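Wimgate opens Korness lab for handling demonstration

14 May 2023

Wimgate held an open day at its Korness lab, with hand-held grippers demonstrated on small metal parts at a white table. Ross Halliday ran the session.

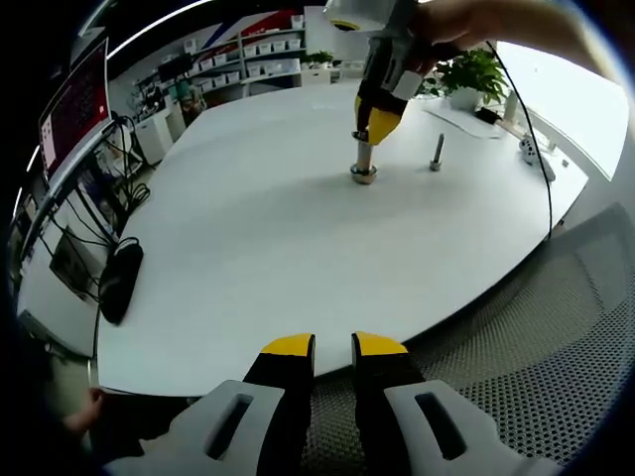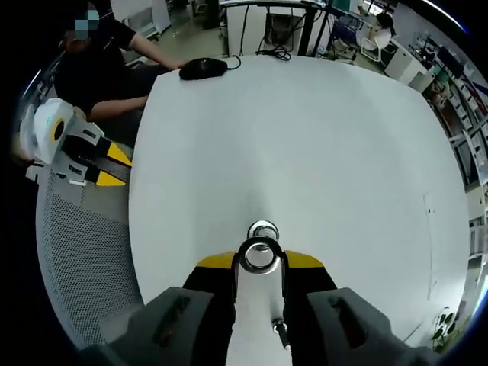
Hand-held grippers and metal parts at the demonstration table, Korness.

Iona Skinner of Wimgate said the recordings will be used to train a robot arm on bolt and nut assembly. The target is 1000 recordings, in batches of 100.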